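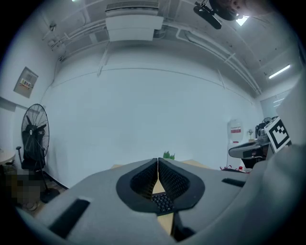 The Desk Against the Wall

Fitting out a small workroom is mostly a matter of depth, air and reach

By Kazimiera Wieczorek

A desk pushed against a wall gives up one of its long sides. Everything that would have hung over the back edge now has to fit on the surface: the rear of a monitor stand, the loop of a cable, the leaves of a plant. Most people who furnish a small workroom measure the width of the desk with care and take the depth as it comes. The depth is the measurement that decides whether the desk works.

The rule at Dunholm, where I planned office interiors before I began writing about them, was to lay out a desk from the front edge backward. The forearms come first. A person who types for most of the day needs bare surface in front of the keyboard to rest the wrists between bursts of work. The keyboard comes next, then the zone for paper, and last the strip along the wall. That strip is dead ground for the hands. It is where a small plant belongs, and very little else.

On light wood, a black keyboard has a practical advantage. Its outline is easy to find at the edge of vision, so the hands return to it without a glance down. Pale tops also show crumbs less than dark ones do and pen marks more. Black keys show dust within days. A soft brush drawn along the rows on a Wednesday afternoon, before the week's paperwork piles up, keeps them in decent order. Canned air moves the dust to the back of the desk, where it settles on the plant.

Plants for this position should be compact and upright. A trailing variety spreads into the paper zone by July. Pointed, stiff leaves hold their shape against a wall and can be wiped with a damp cloth. The pot needs a saucer with a raised lip. Water under a pot will mark an oiled wood surface overnight, and the ring can be removed only by sanding.

Wall color is usually chosen from a card held at arm's length in a shop, under light that has nothing to do with the room. A pale blue-white reads as plain white at noon and turns colder toward evening. On a wall directly behind a desk it has one clear merit: it reflects daylight onto the work surface without the yellow cast of cream. The finish matters more than the shade. Matte paint scuffs where a desk edge touches it. Eggshell can be washed. Gloss throws the window back into the eyes of whoever is sitting there.

Paint makers sell the same cool tone under many names. I used Prelley's version in my own workroom, two coats over a gray primer, and would now use a white primer and save a day.

Air is the part of the plan most often left until the first hot week. A small desk fan takes up surface, blows paper and cools one side of the face. A tall industrial fan on a stand takes nothing from the desk and moves far more air, but it has to be given a place on the floor before the other furniture is arranged. Near a corner is the usual choice. Set the cage clear of both walls so that the blades can draw from behind, and aim the flow past the chair. Air that travels along a wall and returns across the room is felt at the desk as a slow, even movement. Air aimed straight at the typist dries the eyes.

A heavy base is worth the trouble of carrying it. Stands with light feet walk across hard floors at high speed and tip when a cord is pulled. The Plovmont I have used for 3 summers has not moved. It cost 186 dollars, and its lowest setting is still too loud for telephone calls.

The chair and the fan compete for the same floor. An office chair with fixed armrests needs a turning circle wider than its seat, and the armrests sweep the edge of that circle. Before settling the position of anything on a stand, sit down, push back from the desk and turn fully in both directions. If an armrest comes near the stand or the cord, move the stand. People tend to move the chair, and then they work at an angle for a year.

Armrests should also be checked against the underside of the desk. If they strike it, the chair stays too far out and the shoulders come forward. The Tichý, a task chair at 549 dollars, has arms that drop low enough to slide under most tops. Cheaper chairs can be ordered without arms, and many people are better served by them.

A second table is useful if it has a stated purpose. Rounded edges suit a table beside a walking route, where a square corner will find a hip sooner or later. The space beneath it fills quickly with bags, boxes and chargers for equipment long since given away. A single shelf fitted under the top, open at the front, holds what is in use and makes the rest conspicuous.

Cords should be dealt with last, when the furniture has stood in place for a week. Run them down the rear leg of the desk and along the baseboard, with the fan on its own outlet. Leave enough slack to pull the desk out by a hand's width. The wall behind it will need washing twice a year.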